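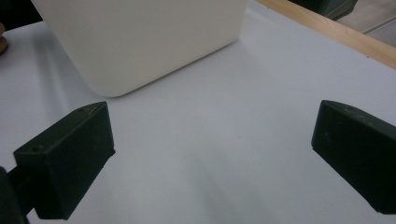
Good morning, everyone, and thank you for coming out on a Friday. I'm Bakari Muli, and I promised Okafor I would keep this to 20 minutes, so please wave at me if I get going about drawers.

(Wait for people to settle. Water.)

I want to start with the plain white bin. When we began sorting out the supply room at Flerberg, we had 323 things with no home at all – tape, chargers, spare keys, a great many birthday candles – and my first thought was to go shopping. Please don't do that. Clear a table first, and put one empty bin on it. Just one. Then stand there a minute and think about what you reach for every week.

(Pause. Ask who has a junk drawer. Let them laugh, and put my own hand up too.)
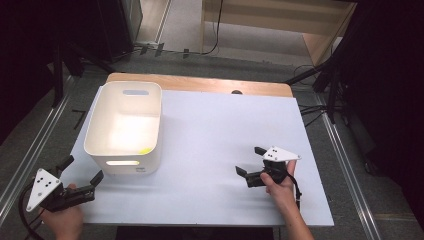 I like a bin with rounded corners, which wipes out easily with a damp cloth, and I like a cutout near the rim that I can get my fingers through. An open top matters even more to me. My mother kept lids on everything, bless her, and we never found the scissors until June!

Now, labels. Wait two weeks before you write any. At Gornenmont we labeled 145 bins on the first afternoon and had to peel off most of them, and I still have the sore thumb to show for it. Let people use the bins for a while – they will tell you where the batteries go.

(If running long, skip the Gornenmont story and go straight to shelves.)

Next is shelf height. Heavy bins go between the knee and the waist, please, and the light ones can go up top. Hand out the Hultutis sheet here, and leave extra copies by the door.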